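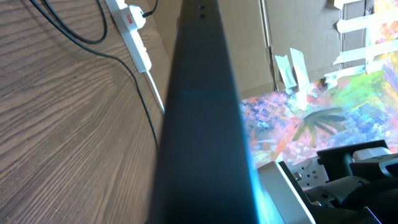 Warme braune Holzmaserung, schräg.

September, abends
Von Marites Macapagal

Der Brief der Tante

Orla fand den Brief erst, als der Tee schon kalt war. Er lag im Kochbuch auf Seite 175, zwischen Pflaumen und Quitten, und er war an ihre Mutter gerichtet.

»Liebe Nuala«, stand dort, »ich schulde dir noch 200 Pfund und eine Entschuldigung. Das Geld kommt zuerst.«

Orla las den Satz zweimal. Die Tante hatte sie als eine strenge Frau in Erinnerung, die beim Essen nicht sprach und die Fenster auch im Winter offen ließ. Von Schulden hatte man ihr niemals erzählt.

Sie rief die Mutter an. Es klingelte lange.

»Hat Bernadette dir das Geld gegeben?«, fragte Orla.

Am anderen Ende wurde ein Stuhl gerückt.

»Das Geld ja«, sagte die Mutter. »Warte, ich mache die Tür zu.«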